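Thread on the hand-held gripper comparison, for the people who asked after the last one. Two finger sets, same marker cubes, same room. Posting the numbers first and the complaints after.

Setup: two hand-held grippers, one per hand, fiducial cube near the base of each. Pose comes from the cubes, opening width comes over the cable. The head camera sees both cubes most of the time. Most of the time is what this thread is about.

Finger set A is the Zevarari pair, soft pads, long travel. Set B is the Vikum pair, stiffer, shorter. Both bolt to the same body, so swapping takes a hex key and a bit of patience.

Protocol: 60 episodes per set. Open a drawer, pick up a stick, put the stick in the drawer, close the drawer. Same operator for all of it. Rhonda Kennedy checked the episode list before I started and made me randomize the order. She was right.

Total attempts to get the full set: 372. Yes, that is a bad ratio. Most of the discards are tracking loss and have nothing to do with the fingers.

Breakdown of tracking loss, worst first:
Cube turned edge-on while reaching low.
Forearm in front of the other cube.
Glare off the floor washing out the lower faces. 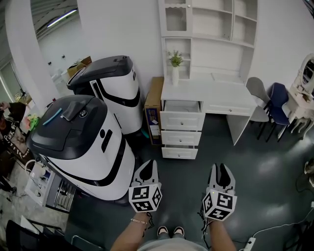

The edge-on case is the annoying one. When you hook a drawer knob the natural move is to roll the wrist inward, and one face of the cube ends up doing all the work. Single-face pose flips now and then. The filter catches the large flips and lets the small ones through.

Fix I tried first: lower the flip threshold. Result: it also threw out real fast motions. Reverted.

Fix I kept: require two visible faces for any frame where the gripper is closing. Frames that fail get interpolated if the gap is short, otherwise the episode is dropped. Less data, fewer surprises.

On to the fingers. Set A on small round knobs: good. The pads wrap a little and the pull stays straight even when the approach is off. Set A on the stick: also good, but it rolls in the grip if you take it near the end.

Set B on knobs: needs a square approach. Come in tilted and it slides off. Set B on the stick: better than A. No roll at all that I could measure.

Median time per kept episode, in frames: 115 for A, 93 for B. Do not read too much into that. B has shorter travel, so it closes sooner. The failed attempts took longer with B and are not in the median.

Maëlle Desjardins asked whether the opening width is comparable between sets. Raw, no. The zero is in a different place for each. I calibrate against a gauge block before every session and log the offset with the episode. If you are using the Proltunow reader, the offset field is there but it is ignored by default. Set it yourself.

Cables. Two of them, hanging from the bottoms of the grippers, and they pull on the wrist when you turn around. I have a clip for this – it helps with one and does nothing for the other. Strain relief is next on the list.

Someone will ask about the Sangkhawat controller. I have one on the bench and it talks to both sets. The close command has a delay I cannot explain yet, so no numbers until I can.

Where I am leaving it: A for anything with a knob or handle, B for rods and thin stock. Recording the mixed configuration next, A in the left hand and B in the right. Calibration files and the drop list go up once I have renamed the columns.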